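双腕ロボットの食材仕分け作業における区間分割型デモンストレーション合成の検討
学生プロジェクト成果報告
2018年12月18日

概要
本プロジェクトでは、シミュレーション環境内の双腕ロボットを対象として、少数の遠隔操作データから多数の学習用軌道を合成する手法を検討した。対象作業は、籠、皿、まな板を配置した卓上での食材の移し替えである。遠隔操作により収集した200件のデモンストレーションを接触関係に基づいて区間に分割し、物体配置を変更した場面に合わせて再構成することにより、2000件の学習用軌道を得た。これらを用いて学習した方策を、収集データのみで学習した方策、および軌道全体を一括して変換した合成データで学習した方策と比較した結果、籠からの取り出しを含む課題において成功率の向上を確認した。一方、両腕が同時に卓上中央へ進入する場面では、合成時の時間調整に課題が残った。

1. 背景
模倣学習は、作業者の操作を記録し、観測から動作への対応を学習させる枠組みである。報酬関数の設計を必要としない反面、学習結果は収集したデータの範囲に強く依存する。卓上作業では、対象物の位置がわずかに変化しただけで把持に失敗する例が多く、配置の変化を十分に含んだデータの確保が前提となる。

双腕ロボットの場合、この問題は一層顕著である。片腕の作業に比べて操作者の負担が大きく、一件の収集に要する時間も長い。さらに、左右の腕の役割分担が操作者ごとに異なり、同じ課題に対して複数の異なる解が混在する。昨年度の学生プロジェクトでは、収集件数を増やすことで対応を試みたが、後半に収集したデータほど操作の癖が強く現れ、件数に見合う性能の改善は得られなかった。

以上を踏まえ、今年度は収集件数を固定し、既存データの再利用によって配置の多様性を補う方針を採用した。

2. 目的
本プロジェクトの目的は次のとおりである。

(1) 双腕による卓上作業のデモンストレーションを、物体との接触関係に基づいて自動的に区間分割する手順を確立すること。
(2) 分割した区間を新しい物体配置に適合させ、実行可能な軌道として再構成すること。
(3) 合成データを用いて学習した方策の性能を、同一条件の比較手法とともに評価すること。

実機による検証は今年度の範囲に含めず、シミュレーション内の評価に限定した。

3. 実験環境
3.1 構成
シミュレーション環境には、研究室内で整備してきたAnanceを使用した。Ananceは剛体接触の計算と画像の描画を担当し、遠隔操作用の入力系とはBonduraを介して接続される。Bonduraは操作入力と各関節の状態に時刻を付与し、同一の時間軸上に記録する役割をもつ。

方策の出力は、左右の腕の関節指令とグリッパ開度をまとめた14次元のベクトルである。指令の更新周期は10 Hzとし、更新の間は低レベル制御器が関節目標値を補間する。観測には、卓上を見下ろす視点の描画画像と、両腕の関節角を用いた。物体の位置および姿勢は合成処理の段階でのみ参照し、方策の入力には与えていない。

3.2 卓上の配置
卓上には大理石調の模様をもつ白い天板を用い、籠、青い皿、木製のまな板を基本の器具とした。籠の側面は内部の物体への進入方向を制限するため、皿の上に置かれた物体の把持とは異なる動作が必要となる。まな板は主として移し替えの目標位置に使用した。

器具の位置と向きは、エピソードの開始時に無作為に決定した。ただし、両腕の到達範囲から外れる配置、および器具同士が干渉する配置は棄却した。食材の初期位置は、皿の上、籠の内部、まな板の上のいずれかである。

3.3 課題
評価課題は三種類とした。第一の課題は「皿からまな板へ」であり、皿の上の食材を把持し、まな板の上に置く。第二の課題は「籠からまな板へ」であり、籠の内部にある食材を取り出してまな板に置く。第三の課題は「交換」であり、皿の上の食材を籠へ、籠の中の食材を皿へ移す。交換課題では、一方の食材を一時的にまな板へ退避させる手順も、両腕で同時に把持する手順も許容した。

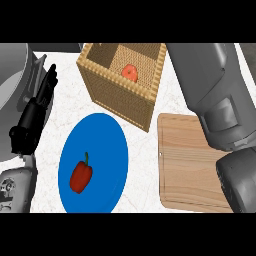

柏崎 理緒
修士課程 知能機械システム専攻／学生プロジェクト 手法設計・評価担当

図の配置では、青い皿の上に赤いパプリカが横たわり、籠の中に橙赤色の小さな丸い物体がある。まな板には何も載っていない。左腕の黒いグリッパは何も把持せず、天板のすぐ上に位置している。このような配置は、三種類の課題のいずれの開始状態としても扱うことができ、以下の手法の説明においても同種の配置を想定する。

4. 手法
4.1 接触関係に基づく区間分割
収集した軌道を、グリッパと物体、物体と器具の接触の有無によって区間に分割する。本手法では、ある腕が物体を把持しておらず、かつ把持対象へ接近している期間を接近区間、把持の成立から物体が支持面を離れるまでを把持区間、その後の移動を搬送区間、支持面との接触から解放までを配置区間とした。

接触の有無のみで判定すると、把持の直前に指先が物体へ一瞬触れた場合にも区間の境界が生じる。そこで、接触状態が一定時間継続しない場合は境界として採用しない処理を加えた。継続時間の閾値は、収集データの一部を目視で確認しながら決定した。閾値を大きくしすぎると、短時間で終わる置き直し動作が搬送区間に吸収されるため、課題ごとではなく全課題に共通の値を用いて過度な調整を避けた。

分割は左右の腕について独立に行う。両腕の区間の対応は、時間の重なりと物体の受け渡し関係から後段で復元する。この処理をまとめたモジュールをSemwalと呼ぶ。

4.2 区間ごとの基準座標系
各区間には、動作の基準となる物体を一つ割り当てる。接近区間と把持区間では把持対象、配置区間では配置先の器具を基準とする。区間内の手先軌道は基準物体の座標系に変換して保存し、新しい配置では基準物体の姿勢を用いて元の座標系に戻す。

搬送区間には固定の基準を与えず、直前の把持区間の終端と、直後の配置区間の始端を接続する軌道を新たに生成する。接続軌道は手先の高さに下限を設けた補間とし、籠の縁を越える場合には、縁の上方に経由点を追加した。

籠の内部にある物体については、把持対象のみを基準とした変換では不十分であった。物体と籠の相対位置が変化すると、元の軌道では通過できた経路に籠の側面が入る場合がある。このため、接近区間を籠の縁の上方を通過する前後でさらに二分し、前半は籠、後半は把持対象を基準とした。後述するとおり、この処理の有無は第二の課題の結果に大きく影響した。

4.3 両腕の時間整合
区間を個別に変換すると、左右の腕の所要時間が変化し、元のデモンストレーションで保たれていた前後関係が崩れる。例えば、左腕が皿の上の食材を取り去ってから右腕が別の食材を置くという順序が、変換後に逆転することがある。

本手法では、元の軌道から「この区間が終了するまで、他方の腕の次の区間を開始しない」という先行制約を抽出し、合成時にはこれを満たすように待機を挿入した。待機中の腕は直前の姿勢を維持する。先行制約は、同一の物体または同一の器具に関わる区間の間にのみ設けた。すべての区間の順序を保存する方式も試みたが、両腕の並行動作が失われ、軌道が不必要に長くなったため採用しなかった。

4.4 候補の選別
合成した軌道は、Anance上で最初から最後まで実行し、課題の達成条件を満たしたもののみを学習データに加えた。自己干渉、両腕の接触、器具の転倒が生じた軌道は、最終的に課題を達成していても除外した。選別を通過した軌道が2000件に達した時点で合成を終了した。

なお、選別後のデータには偏りが生じる。容易な配置ほど通過しやすく、籠が一方の腕の到達範囲の端に近い配置は少数となる。この偏りを抑えるため、籠の位置について卓上をいくつかの領域に区切り、領域ごとの採用件数に上限を設けた。

5. 学習と評価
5.1 学習条件
方策には、画像を処理する畳み込み層と、関節角を結合した後の再帰層からなるネットワークを用いた。構造および最適化の設定は、比較する全条件で共通とした。学習処理の管理には、学内計算機上で動作する実行管理ツールDirexを使用し、設定、乱数の種、評価結果を一組として保存した。

比較条件は次のとおりである。

条件A：遠隔操作による収集データのみを使用する。
条件B：軌道全体を単一の物体を基準として変換した合成データを使用する。
条件C：区間分割による合成データを使用する。ただし籠に対する接近区間の二分は行わない。
条件D：4章に述べた処理をすべて適用した合成データを使用する（提案手法）。

合成データを使用する条件では、件数をすべてそろえた。条件Aは件数が少ないため、勾配更新の総数が他の条件と等しくなるように学習を継続した。

5.2 評価方法
評価では、学習に用いていない初期配置を各課題につき200通り用意し、全条件で同じ配置を使用した。成功は、制限時間内に食材が目標の器具の上または内部で静止し、グリッパから離れている状態と定義した。食材を一度落とした後に拾い直して達成した場合も成功に含めた。

5.3 結果
「皿からまな板へ」では、条件Dの失敗は14件であり、残りの配置ではすべて課題を達成した。条件Cもほぼ同等の結果となり、籠を経由しない課題では接近区間の二分による差は認められなかった。条件Aでは、収集データに近い配置で安定した動作を示したものの、皿が卓上の端に寄るにつれて把持位置のずれが大きくなった。

「籠からまな板へ」では、条件間の差が最も明確に現れた。条件Aおよび条件Bでは失敗が半数を超え、その多くは手先が籠の縁に接触して停止したものであった。条件Cではこの種の失敗が減少したが、籠の隅に位置する物体に対して側面へ指先を押し付ける動作が残った。条件Dは全条件中で最も高い成功率を示し、失敗の内訳も、籠との接触から把持後の取り落としへと移った。

「交換」では、条件Dが他の条件を上回ったものの、成功率は他の二課題に比べて低い水準にとどまった。失敗例の記録を確認したところ、両腕が卓上中央で互いの進路を塞ぎ、双方が停止したまま制限時間に達する事例が目立った。

6. 考察
籠に関する結果は、動作の基準を区間の途中で切り替えることの有効性を示している。操作者は籠の縁を越えるまでは籠を、縁を越えた後は対象物を見て手先を調整しており、接近区間の二分はこの操作の構造に対応すると考えられる。ただし、切り替え位置を縁の上方に固定した点は今回の籠の形状を前提としたものであり、深さや開口の形状が大きく異なる容器では再検討を要する。

交換課題における両腕の停止には、合成時に挿入した待機が関係している可能性がある。待機中の軌道では観測がほとんど変化しないにもかかわらず、動作の再開時刻は他方の腕の進行によって決まる。方策が再開の条件を十分に学習できない場合、静止を継続する出力に偏ることになる。予備的に、待機部分の学習時の重みを下げたところ停止は減少したが、順序の逆転による失敗が増加した。この調整については系統的な比較に至っておらず、本報告の結果には含めていない。

また、選別に物理シミュレーションの全実行を用いたため、合成処理の時間の大部分が棄却される候補の計算に費やされた。幾何的な干渉判定を事前に行えば計算量を削減できるが、把持の安定性は幾何的な判定のみでは評価できない。両者を段階的に組み合わせる構成が現実的である。

描画条件については、天板の模様と照明を固定した。物体の色に依存した認識が生じている可能性は否定できず、赤系統の食材を並べた配置で対象を取り違える例が少数確認された。籠の内部は側面の影により暗く描画されるため、照明を変更した条件での評価も必要である。

7. 今後の課題
次年度への引継ぎ事項を以下に示す。

・待機区間に代わる両腕の同期表現の検討。他方の腕の進行状態を方策の入力に加える案を優先する。
・籠以外の容器への区間二分処理の拡張。
・照明、天板の模様、食材の色を変化させた条件での再評価。
・Semwalの分割結果を確認するための表示機能の整備。現状では境界の誤りを記録ファイルから読み取る必要がある。
・実機へ移行する場合の指令周期および遅延の見直し。

収集データ、合成データ、学習設定および評価記録は、Direxの登録単位ごとに研究室の共有領域へ保存した。合成処理を再実行する場合は、Bonduraの時刻補正を適用した後の記録を入力とすること。補正前の記録を用いた場合、左右の腕の先行制約が正しく抽出されないことがある。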